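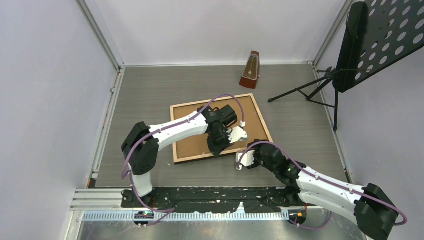
Metrónomo y atril en un rincón + foto de playa en marco de madera: ¿cómo lo montáis?

Shona Costigan

Hola a todos, voy con prisa así que perdonad el desorden. Estoy arreglando el rincón de música de casa y tengo tres cosas: un metrónomo de madera de los de péndulo, un atril negro de los de plancha con agujeritos, y un marco de madera clara que quiero llenar con una foto de playa impresa (Sastley, en mayo, vacaciones).

Dudas:
La foto baila un poco dentro del marco. ¿La pego? ¿Con qué? Me da cosa estropearla.
El metrónomo va cojo. Tic largo, tic corto. Encima de la cómoda pasa más, en el suelo menos. ¿Está roto o es el sitio?
El atril ocupa muchísimo con las patas abiertas. El hueco mide 139 cm de ancho y no se si me cabe todo sin ir tropezando.

El marco es de Kamlow, el atril no tiene marca. Gracias!!

Digby Sutcliffe

Por partes, rápido.

La foto: NO la pegues. Nada de cola, nada de cinta de doble cara por detrás, con el tiempo se ondula. Una cartulina sin ácido del tamaño del hueco, la foto encima, y dos esquineras de papel de las de álbum. Si baila por los lados lo que te falta es un paspartú, en cualquier tienda de enmarcar te lo cortan. Yo pagué 12 euros por uno en Nevedetti y bien.

Antes de cerrar nada pon marco y foto planos en una mesa, uno al lado del otro, y compara. Mucha gente mete la foto a presión y dobla una esquina. Si sobra papel se recorta la foto, el marco ni tocarlo. 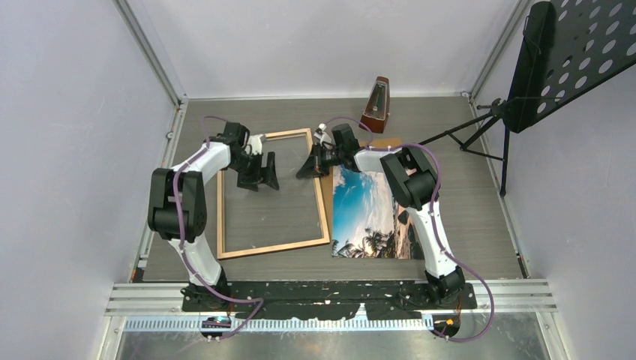 Marco a la izquierda, foto de playa a la derecha, metrónomo al fondo.

El metrónomo: casi seguro el sitio. Los de péndulo necesitan superficie a nivel. Ponlo a 70, escucha, y mete una cartulina doblada debajo de un lado hasta que el tic y el tac suenen iguales. Si en el suelo también va cojo, entonces sí, relojero. No lo abras tú.

El atril: cierra un poco las patas y gíralo para que una apunte a la pared. Pero no lo cierres demasiado que con un libro gordo se te va de morros. Comprueba tambien que el pomo de abajo esté bien apretado.

Usuario Heydari

yo la pegué con barra de pegamento de los niños y lleva 4 años perfecta. tampoco hay que complicarse

Shona Costigan

Gracias Digby, era la cómoda!! Con una cartulina debajo ya va parejo. Lo de las patas lo pruebo mañana. Heydari, me tienta pero la foto no la tengo repetida, así que voy a por las esquineras. ¿Las venden en papelería normal o hay que pedirlas?

Digby Sutcliffe

Papelería normal, donde tengan los álbumes. Pídelas de papel, las de plástico a veces dejan marca. Vienen unas cuantas por sobre, te sobran para otro marco.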